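Nusard Rooms: data card
Last edited 7/2/26. Maintainer: Damian Bühler, Fludton office.

Summary

Nusard Rooms is a set of simulated indoor episodes for training policies that find and press a wall-mounted button. It holds 3,000 episodes across 468 generated room layouts. All frames are rendered. No real homes were scanned and no people appear.

Contents of an episode

Each episode has a colour stream, a depth stream, the commanded base and arm motion, and a short text instruction such as "press the red button". Instructions were written by hand from 16 templates and then varied by script. The view may contain no part of the robot. This is common in the approach phase, and such frames should be kept in training.

Collection

Episodes were driven by operators at the Dasovgate site using the Sakai control desk. An operator started from a random pose in the room, approached the button and pressed it. Runs longer than the time limit were dropped - they are not in the failure split. Failed presses within the limit are kept and marked success = 0.

Room generation

The generator picks a floor, wall finish, furniture and fittings independently. It checks for collisions but not for taste, so a bathroom fitting can share a wall with living room furniture. Object placement is fixed within a layout; light level and start pose change between episodes. 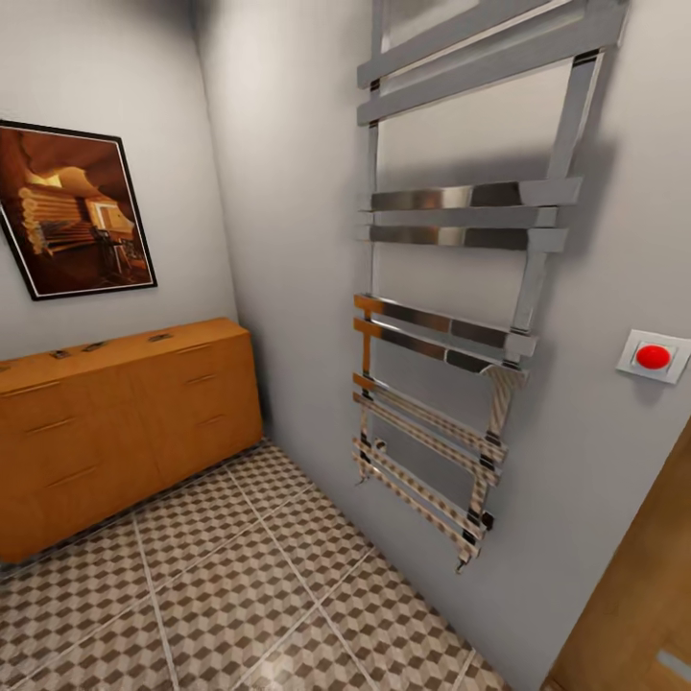
Reflective surfaces are rendered with full reflections in the colour stream only. The depth stream treats chrome and glass as matt, which makes it cleaner than the output of a real depth sensor. Users who plan to transfer to hardware should add their own noise.

Known problems

In 17 layouts the button plate can only be seen from part of the start area. These are listed in hard_view.txt.
Floor patterns with strong repeats upset some visual odometry packages.
Button colour is not balanced. Red is by far the most common.
Depth is missing for a few episodes from the first batch, collected in December.

Splits

Train, validation and test are divided by layout. Do not re-split by episode, as near-identical views will end up on both sides.

Contact

Report faults to the maintainer with the layout number and episode number.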